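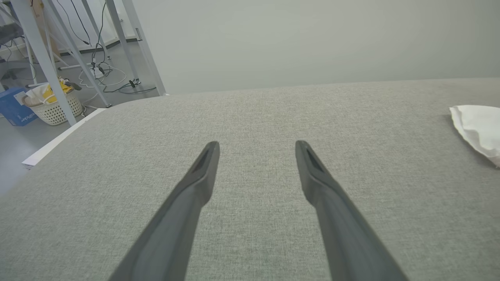

Fabric Table Covers: Questions We Keep Getting

By Szu-yu Lau
Updated December

Do I need a fabric cover on a work table at all?

Probably less than the people selling them would like you to think. A bare top is easier to wipe. What fabric gives you is grip and quiet: small parts don't skate off, and a dropped screw lands without bouncing under the radiator. If you mostly fold, sort or mend, I'd say yes. If you glue or paint, save your money.

Why does everyone recommend gray?

It hides lint and old pencil marks, and white things show up on it. A white cloth left on gray weave is easy to find again. Drop a gray sock on it and good luck. I have also seen gray sold as "easier on the eyes," and I've never found anyone who could tell me how that was measured.

Is a mottled weave better than a solid color?

For hiding stains, yes. For finding a dropped needle, no. A fine mix of light and medium threads swallows anything thin and metallic. Keep a magnet in the drawer.

Mine looks greenish in the morning and brown at night. Is it fading?

Maybe, but check your bulbs first. Gray yarn is often several colors spun together, and it shifts with the light. Lift a corner that has been tucked under and compare it with the middle of the table. If the two match, the cloth is fine.

The Festitz cover says it is good for 3,000 rubs. Is that a lot?

It doesn't sound like a lot to me, and the label doesn't say what was doing the rubbing. I wrote to ask and got a brochure. My own Festitz started to pill near the front edge after 7 months, where my sleeves go. The back half still looks new.

What about Plunberg?

Heavier, flatter, and it stays put without clips. It also costs more than the table I put it on. Shiyu Tang has had one in her sewing room for 2 years and likes it, though she also irons dish towels, so weigh that as you see fit.

Should the cover go right up to the wall?

Up to it, yes, and stop there. If your table sits against a panel or partition, trim the cloth so it meets the foot of the panel with no extra curling up. Extra fabric collects crumbs and pins. On an open side, leave enough to fold under.

How do I wash it?

Vacuum first. Then cold water, no softener, dried flat. The Zukside label says "never needs washing," and I can only assume they don't eat lunch at theirs.

Do the anti-wrinkle sprays work?

I tried the Yeh one on half a cover and plain water on the other half, pulled both flat by hand, and couldn't pick out the treated side the next day. A spray bottle of water is what I use now.

Can I leave a damp cloth lying on it?

You can, but I wouldn't leave it overnight. Some dyes travel, and a white rag can pick up a tan or gray patch at the corner that won't come out. Hang it over a chair.

Is there one you would buy again?

An upholstery remnant, cut to size and hemmed. Mine has outlasted the Festitz so far and I have no label to argue with.

Questions or corrections: use the contact form | © Szu-yu Lau | Back to top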